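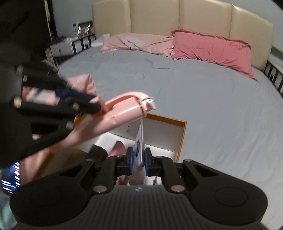
Govley Travel Desk wrote on 01/12/2022:
> The rail pass does cover the Drornden ferry, but only if the crossing
> is booked on the same reference. Walk-up tickets are charged in full.
> The fare table on the Plusix site still shows the old rule.

Thanks, that matches what I was charged. Two corrections to the route notes in the archive.

The overland leg from Gunn to Drornden is 413 km, not 431. The digits were swapped when the table was retyped. Total for the loop is 2,140 km with the coast section included.

The guesthouse at Gunn now asks 136 a night in December, breakfast extra. Check-in closes at 2 p.m. on ferry days. I arrived later than that and had to phone from the gate.

Still open: does the same-reference rule apply to the return crossing if it is made on a different pass? The conditions mention outbound travel only. The Plusix form let me enter both, then dropped the second without an error. If anyone has a printed confirmation showing two crossings, please post the fare code.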